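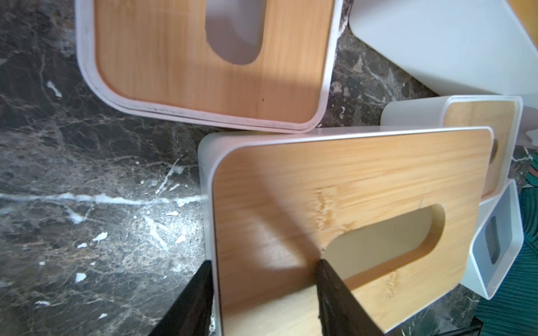 La Copa Lalberg es un torneo de lucha libre profesional por eliminación directa, organizado por la empresa Oshima. Participan en ella luchadores de ambos sexos, sin división por peso, y el ganador recibe el derecho a disputar el título máximo de la empresa en la función de enero. El torneo es conocido entre los aficionados por su sorteo, que se celebra en el centro del cuadrilátero antes del primer combate. Los papeles con los nombres se sacan de una caja para pañuelos de plástico blanco, con esquinas redondeadas y una tapa de bambú de color miel, en la que hay una abertura ovalada. La persona que sortea debe meter los dedos por esa abertura sin levantar la tapa.

Historia

La copa lleva el nombre del antiguo salón Lalberg, donde Oshima realizaba sus entrenamientos. La idea fue de Sota Tsuchiya, luchador retirado y después responsable de la programación, que deseaba un torneo en el cual los emparejamientos no fueran decididos por las rivalidades ya existentes en la empresa. La primera edición reunió a 1.846 espectadores y la ganó Colton Morin, quien venció en la final a Giang Lưu con una llave de rendición al tobillo.

En la segunda edición se cambió el sistema de puntos, que muchos espectadores encontraban difícil de seguir, por la eliminación directa. También se suprimió el límite de tiempo en la final. El combate entre Mitsuko Ichikawa y Morin, correspondiente a las semifinales de ese año, terminó en doble cuenta fuera del cuadrilátero, y los dos quedaron eliminados. Como consecuencia, Lưu ganó la copa sin luchar en la final, un resultado que el público recibió con silbidos. Desde entonces el reglamento prevé que un combate sin vencedor se reanude después de una pausa de cinco minutos.

Formato

El torneo consta de cuatro rondas, distribuidas en dos funciones. Los combates de las tres primeras tienen un límite de veinte minutos. Se puede ganar por cuenta de tres, por rendición, por descalificación o por cuenta fuera del cuadrilátero. Los luchadores del mismo equipo pueden enfrentarse entre sí desde la primera ronda, y no se permite la presencia de acompañantes junto a las cuerdas.

El campeón vigente de Oshima no participa. Si un participante se lesiona entre las dos funciones, su lugar es ocupado por el último rival al que haya derrotado; si este tampoco puede luchar, el adversario pasa de ronda.

Edición de 2021

La final de la tercera edición tuvo lugar el jueves, 23 de diciembre de 2021, ante 2.391 espectadores, la mayor asistencia del torneo. Ayane Yoshida, que había entrado como sustituta en la primera ronda, derrotó a Ichikawa después de una plancha desde la tercera cuerda. Durante la mayor parte del combate Ichikawa trabajó sobre el brazo izquierdo de su rival, y Yoshida no pudo completar su primer intento de suplex. La revista Tultum lo eligió como el mejor combate de la temporada y elogió en particular los últimos minutos, aunque consideró demasiado larga la parte inicial sobre la lona.

En la misma función Morin perdió un combate fuera del torneo contra el enmascarado Broker, que lo golpeó con una silla mientras el árbitro estaba caído. Esta rivalidad continuó en enero.

Trofeo

El trofeo es una copa de metal con dos asas, montada sobre una base negra en la que se graban los nombres de los ganadores. El nombre de Lưu fue grabado al principio sin los signos diacríticos y se corrigió antes de la edición siguiente. El ganador conserva la copa durante un año y después recibe una réplica de menor tamaño.

Ganadores

Primera edición: Colton Morin
Segunda edición: Giang Lưu
Tercera edición: Ayane Yoshida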